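Feb 28, 2023
Bench notebook – table surfaces and backdrops

Second session on the marble top. The Diltow cleaner left a haze along the back edge on the first try, so I went over it again with plain water and a cotton cloth, then dried it. 5 ml of cleaner to the bucket is too much. Next time use half that and change the cloth before doing the corners.

Wallpaper is the Wornell roll, grass and leaf pattern, hung on the back and both sides. Paste mixed at 229 g and left to stand before use. Seams pressed down with the rubber roller – the left side panel needed a second pass near the post. No trimming done at the top yet.

Props set out for the domestic table layout: the potted artificial plant in the back-left corner, with the burlap tote close by. The plant has small orange flowers and one pale pompom head, which reads clearly against the grey paper. The white pot is less good in this respect and I may try a darker one. 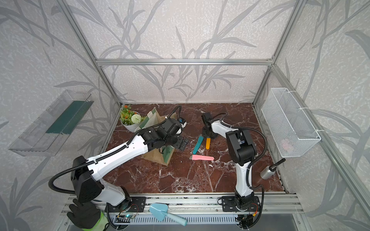
Author: bench technician, surfaces and props

The red-brown of the marble is stronger than it looked on the sample card. With the grey leaves behind it the contrast is acceptable. The pale veins are more of a nuisance, as a thin white object laid along one is hard to pick out by eye. Keep white cord and paper straws off this top.

Tote weighed 378 g with its filling. Without filling it folds over at the handles and will not stand. Crumpled packing paper from the Kröger delivery works well enough for this.

Lamp meter gave 2000 lux at the middle of the table, lower towards the back corners. Not corrected today.

To do in March:
Order a second roll from Witon before the pattern is changed.
Felt pads under the pot.
Check the seams again once the paste has had a week.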